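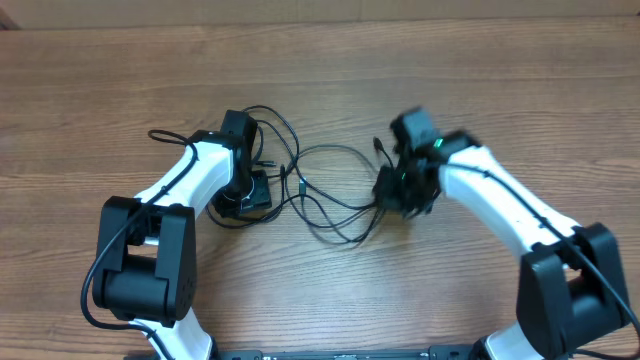

图3 木质桌面的暖棕色板材与深色波状纹理，纹理沿桌面横向延伸

3.2 桌面的纹理与使用者的感受

谈家里或工作间里的一张桌子，人们往往先说它有多大、摆在哪里、能坐下几口人，至于桌面本身是什么样子，反倒要等聊上好一阵子才会慢慢说起。我们在 Gastulstead 的入户访谈里反复遇到这种情形，起初还以为是提纲的问题，后来才逐渐体会到，木纹这样的东西已经和日常生活贴得太近，受访者需要一点时间，甚至需要把手放到桌上摸一摸，才想得起该怎样讲它。因此本节打算放慢脚步，专门谈一谈桌面。

图3中的桌面由暖棕色的木板构成，板面上有颜色较深、略带起伏的纹线，大体沿横向展开。我们在本文中把这类纹理称为“流纹”，以区别于 Kelis 问卷中所说的“直纹”和“山形纹”。之所以选它作讨论的起点，是考虑到流纹的深浅对比较为明显，即便不熟悉木材的读者，也不难看出板面底色与纹线之间的差别。图中桌面后方是一条浅米色的平整背景，没有什么花样，与棕色的木面放在一起，木色便显得格外温厚（关于背景色对木色判断的影响，参见第4节，此处不再展开）。

问卷共回收有效答卷732份，其中119份在开放题里主动提到了纹理的走向。数目不算大，可这些回答写得十分用心，有些几乎可以当作小散文来读。不少人说，横向的纹理让桌子“看上去更宽、更稳”，坐下来心里踏实；也有人说，纹线弯弯曲曲的，像河滩上退水以后留下的痕迹，做活累了就盯着看一会儿。一位受访者在5月的回访中补充道，她小时候写作业时常用铅笔顺着木纹描，为此挨过不少训，如今自己买桌子，挑来挑去还是挑了纹路深的那一种。

当然，意见并不一致。有12份答卷明确表示不喜欢起伏的纹理，主要的抱怨是“花”，桌上放了小零件或者针线便不容易找到。Mimholm 的几位从事精细手工的受访者尤其看重这一点，他们宁愿在木桌上另铺一块素色垫板，等收工之后再掀开来。我们觉得这种做法很有意思：垫板盖住了纹理，却没有取代它，桌子在一天之中于是有了两副面孔，一副用来做事，一副用来歇息。

还应当说明，颜色与纹理在受访者的叙述里很难截然分开。Bittencourt 量表把“色调冷暖”和“纹理强弱”列为两个独立的维度，我们在预测试中照此执行，结果有四位受访者在两道题上写下了几乎相同的话，大意都是“这种棕色看着暖和”。经过讨论，正式问卷保留了两个维度，但把相关题目排在一起，并允许受访者合并作答。这样处理难免损失一些统计上的清晰，不过换来的文字材料要丰富得多，后文关于“暖”的分析便主要依靠这一部分。

最后顺带提一句光泽。仅凭图像判断桌面的涂饰方式并不可靠，所以我们没有把涂饰列入图像编码，相关信息一律以受访者的自述为准，自述不详者按缺失值处理。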